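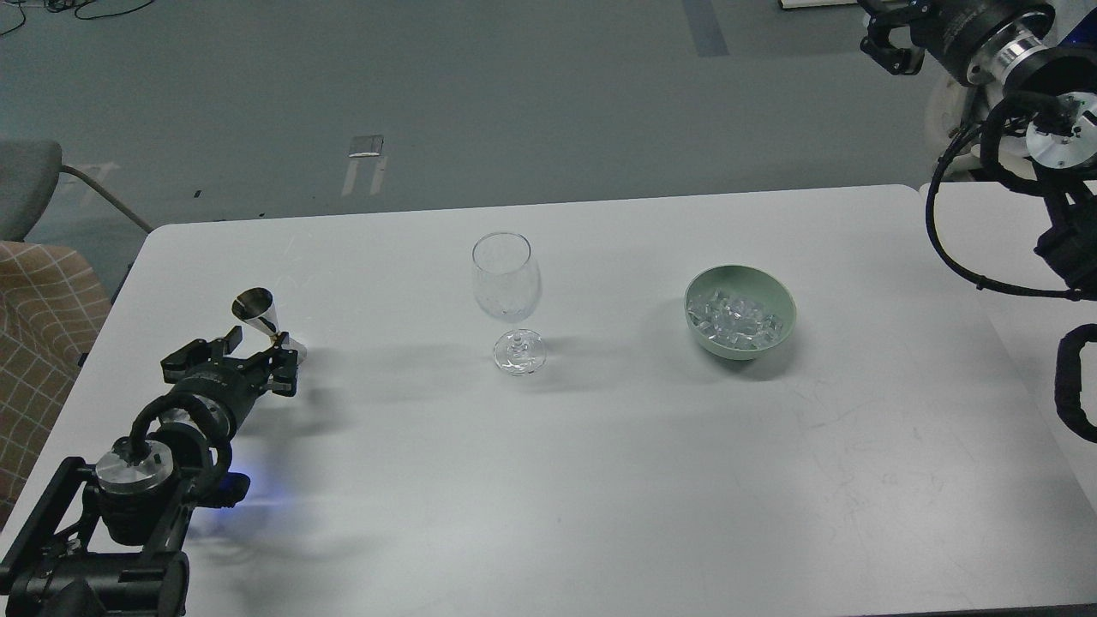

Welcome, and thank you for stopping by! These are the questions we hear most often from members and their families as somebody gets close to the end of a career in the Guard. We've tried to answer them the way we would across a kitchen table, so forgive us if we ramble here and there. Rules do change, and your unit's personnel office always has the last word.

## Who are you, exactly?

We're the Feltusberg Guard Retirees Association, a group of former members (and a good many spouses) who like to help the next bunch through the door. We aren't part of the Guard itself, and we can't look up your records or sign anything on your behalf. We can sit with you while you read the letters, though, and most of us have read a lot of those letters.

## When should I start getting ready?

Earlier than feels natural! We suggest two years before the date you have in mind, mainly so there's time to chase missing paperwork. Old training orders have a way of living in somebody's garage, and if you served in another state or another branch along the way, those records can take months to catch up with you.

## How do I know whether I have enough good years?

Your points statement will tell you. In the reserve components you generally need twenty qualifying years, and a year usually qualifies when you've earned at least fifty points in it. Please read the statement line by line, even the dull early part. One of our members found a whole summer of annual training missing from his, and he was very glad he'd kept his pay stubs.

## Will my pension start the day I retire?

For most traditional part-time members, no, and it catches people off guard every year. Retired pay normally begins at age sixty, although certain kinds of active service can bring that age down. Full-time members with enough active duty may be in a different position altogether. Ask your personnel office to go through your own case with you, and bring a notebook.

## What about health coverage in the meantime?

It depends on your age and how you served, so we'd rather not guess. Do ask for the dates in writing – the day your present coverage stops and the first day you can buy something else – and make sure your husband or wife has a copy too.

## Do you help with retirement ceremonies?

We'd love to. Some folks want the full formation with speeches, and some want cake in the drill hall and a handshake. Either is fine with us. Sharon Mollel looks after ceremonies and can lend you flags, a lectern and our portable speaker. Give her 6 weeks' notice if you possibly can, and a little more in April, when everybody seems to want the hall at once.

## Can I hold mine somewhere other than the armory?

Yes, with your commander's blessing. We've had them at the Temba Street park shelter, in church basements and once in a hayfield, which was lovely until the wind picked up. The hall on Gretska Road is the easiest for grandparents, with parking right at the door and no steps.

## Is there any money to help with costs?

There's a small fund, yes. It holds around 2,000 dollars most years and goes mostly toward travel for family members who couldn't otherwise come. Just ask Sharon for the form. It's a single page, and we keep the requests private.

## Do I have to be retired to come to the coffee hour?

Not at all! Bring your questions, your spouse, your restless teenager. We meet at the Drondex Diner, in the back room, starting at 9 in the morning, and people drift off whenever they've run out of stories. If you need a ride, leave a message on the association phone the evening before and one of us will swing by for you.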